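Visit to the Lernulton open day

I came to Lernulton on Saturday with one question: is a wider gripper worth the money for household objects? The Stusard people let visitors try two grippers in their simulator before touching the real arms. I chose the Morikawa parallel one, opening 90 mm.

Simulated kitchen, view from the wrist: open fingers near the fridge, and the small picture frame between the fingers. 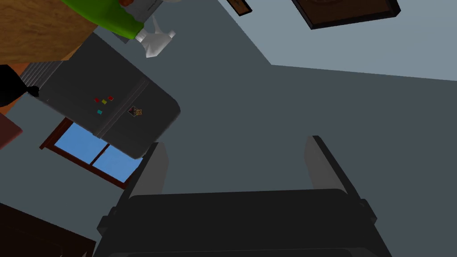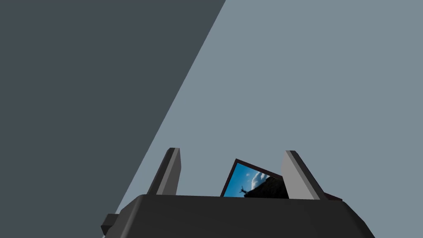
The Brorell gripper opens 65 mm and costs less, but I had to approach more exactly with it -- my hands are not so calm on a joystick. The queue was long, so I did not try the second camera position. Their price list starts at 343 euros for the fingers only.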